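Section 4: Setting up a reading event in Pretwood

Applies to Pretwood for hosted blogs and for self-hosted blogs running the Holmgren theme. Last revised Sep 27, 2024.

Pretwood's own welcome screen says you can have a readalong or themed month live in five minutes. You can, if you don't mind guests signing up twice, review links pointing to the wrong week and a calendar that shows your opening post in the past. Set aside an evening.

Before you start

You need an administrator login, a list of your guest posters with working email addresses, and a decision on when the event opens and closes. The third item is the one people skip. Pretwood lets you leave the closing date blank and calls this a "rolling event." In practice a rolling event never leaves your sidebar, and the sign-up form keeps taking names for a readalong that ended last winter.

Caution: Do not install Pretwood during an event that is already running under another link-up tool. The importer claims to bring old links across. It brings the titles across. Blog addresses and comments are lost, and there is no undo.

4.1 Create the event

1. Open Dashboard, then Pretwood, then Events. Click New Event.
2. Type a name. Keep it short, as anything long gets chopped off in the sidebar badge.
3. Choose a type: Readalong, Themed Month or Review Link-Up. This can't be changed later. If you aren't sure, pick Themed Month. It has all the settings the other types have, whatever the comparison chart on the sales page suggests.
4. Set the opening and closing dates. Check the time zone under the date box. It does not follow your blog's time zone, even when the box marked "Follow blog time zone" is ticked.
5. Click Save Draft. Do not click Publish yet. Publish sends an email to every subscriber you have, and the confirmation window that used to appear first was removed in the last update.

Note: A December event that runs past New Year will show up twice in the archive, once under each year. Support describes this as intended. Close the event on the last day of the month and open a second one if you need the extra time.

4.2 Set up the sign-up form

1. In the draft event, open the Form tab.
2. Delete the fields you don't need. The default form asks for a phone number. We can't think of a book blog that needs one.
3. Set the blurb limit. The default is 1,000 characters. We suggest 300, which is enough for a guest to say what they plan to read and why.
4. Turn on Duplicate Check. It compares email addresses only, so a guest with two addresses will still get through. Read the list yourself before you assign slots.
5. Send yourself a test sign-up from a browser where you are not logged in. The preview inside the dashboard shows a form that works even when the real one doesn't.

Caution: The "Smart Match" option pairs guests with books by reading their blurbs. In our trial it gave one novel to most of the group and put a cookbook in crime fiction. Leave it off and match people by hand.

4.3 Build the posting schedule

1. Open the Schedule tab and choose Manual. Automatic fills slots in the order people signed up and takes no notice of the dates they said they were away.
2. Drag each guest to a slot. Leave at least one empty slot each week. Someone will be late.
3. Set reminders to go out 4 days before each post is due. The factory setting is the same morning, and that is no help to anyone who hasn't finished the book.
4. Click Lock Schedule. Until you do, guests with an author account can move their own posts, and everyone else's.
5. Download the schedule as a spreadsheet and keep it somewhere outside Pretwood.

Note: The schedule page gets slow on blogs with a large back catalog. On the Kadthorpe test blog, which holds 3,270 posts, it stopped loading covers altogether. Turning off Show Covers fixed it. The advice in the help forum to buy the larger hosting plan did not.

4.4 Add pictures to the event page

1. Open the Page tab and click Add Picture.
2. Choose a file from your media library. Uploading straight from the event page works too, but the file is then stored with the event and vanishes if you delete it.
3. Pick Wide or Inset. Wide looks fine on a desktop screen and often loses its top and bottom on a phone.
4. Type a caption and click Save before you leave the tab. There is no autosave here, despite the little green check mark.

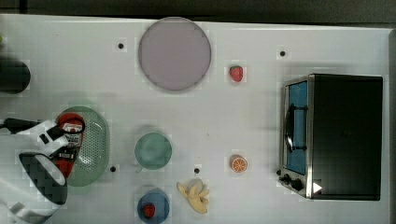

Figure 4. Purple plate and strawberry on a white tabletop. Inset setting, caption on.

4.5 Publish and check

1. Return to the Summary tab and click Publish.
2. Open the event page on a phone and on a computer, logged out on both.
3. Click every link in the schedule. The built-in link checker reports a missing page as healthy so long as your blog's error page loads.
4. If you use the Brunden badge maker, copy the badge code again after publishing. The draft code leads to a login screen.

Caution: Visitor counts on the Summary tab include your own visits. Don't quote them to a publisher when you ask for giveaway copies.

To close the event and archive the links, go to Section 5.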